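**Hustthorpe Lunch Delivery Group - minutes of the November meeting**

Held in the hall annexe, Thursday, 7.30 pm
In the chair: Roos Vanhove
Apologies: two received, both from the Friday round

**1. Minutes of the last meeting**

Agreed as a correct record, with one change. Under item 5 the order for paper carriers should read 2000 and not 200. The chair signed the corrected copy.

**2. Matters arising**

The side gate is still sticking. The parish has been told again. Drivers are to go on using the front door until it is mended.

The spare key has been found and is back on its hook.

De Graaf have confirmed they will go on supplying bread at the present price until the end of March. They would like orders in by noon the day before, as they have had trouble with late calls. Agreed.

**3. Rounds**

382 lunches went out during the month, which is up on October. Most of the rise is on the north round, where three new households have joined. The driver for that round said it now takes her past two o'clock to finish and that the last few meals are not as warm as she would like.

It was suggested that the four houses on Mill Rise move to the east round. The east driver is willing to try this. To start from the first week of next month and be looked at again in January.

One household has asked for no fish. Noted on the round sheet.

**4. Insulated bags**

This was the main business of the evening. The present bags are getting old and several have failed at the zip or the lining. Two makes were looked at: Skandberg, who sell a rigid box with a lid, and Cimano, who sell a soft bag with a foil lining.

The rigid box keeps its shape and stacks well in a van. Against it, three of our drivers use small hatchbacks and one goes on foot, and the box does not fold down. It is also heavy before anything is put in it.

The soft bag is lighter and can be stored flat. There was some doubt about cleaning. Soup gets into the folds of the lining and has to be wiped out by hand, and the present bags smell if this is left until the next day. Roos Vanhove said that whichever bag is bought, the cleaning will have to be done on the day of use and written on the sheet by the sink.

Size was discussed at some length. A bag needs to take the flat trays without tipping them. Drivers are asked to measure the space behind their front seats and let the chair know before the order is placed.
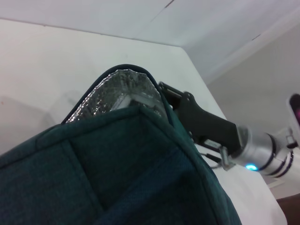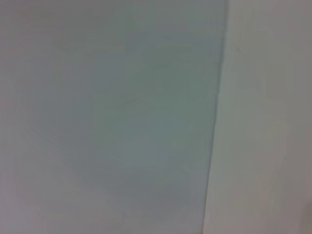

*Item 4. First picture: teal bag with quilted panels, dark piping and silver lining. Second picture: close view, out of focus.*

The meeting preferred the soft type by five votes to one. The one against asked for it to be minuted that she thinks the box would last longer and cost less over time.

Resolved: to spend up to £900 on soft bags, to include a set of spare zip pulls if these can be had. Any money left over goes back to the van fund. The old bags that still close properly are to be kept for bread and cold puddings - the rest can go.

**5. Labelling and storage**

New bags to be labelled with the name of the round on the handle, using the stitched tags and not marker pen, which rubbed off last time. Bags to be left open on the rack overnight so that the linings can dry. The rack itself needs a wipe down and one of the feet is loose. A screwdriver will be brought on Monday morning.

It was pointed out that things other than lunch bags have been turning up on the rack, including coats and a box of raffle prizes. Please use the pegs in the corridor.

**6. Kitchen**

The hot cupboard is slow to come up to heat. It is to be switched on at ten instead of half past, and the reading written down before the first tray goes in. If it has not improved in two weeks the engineer will be called.

More tea towels wanted. Old ones in good condition are welcome.

**7. Christmas lunches**

Menu as last year, with a choice of pudding. Names to the chair by the end of the month. Drivers who cannot do Christmas week should say so now, as the rota goes up early.

**8. Any other business**

The hall clock is ten minutes slow. Someone with a ladder to be asked.

A card has been sent from the group to our former cook, who is home from hospital.

The meeting closed at 8.50 pm. Next meeting in January, same place and time.

**Actions**

- Order bags once drivers' measurements are in - Roos Vanhove
- Tell De Graaf that noon orders are agreed - kitchen rota lead
- Mill Rise houses to be moved on the round sheets - both drivers
- Mend foot of rack - kitchen rota lead
- Ring parish about gate - Roos Vanhove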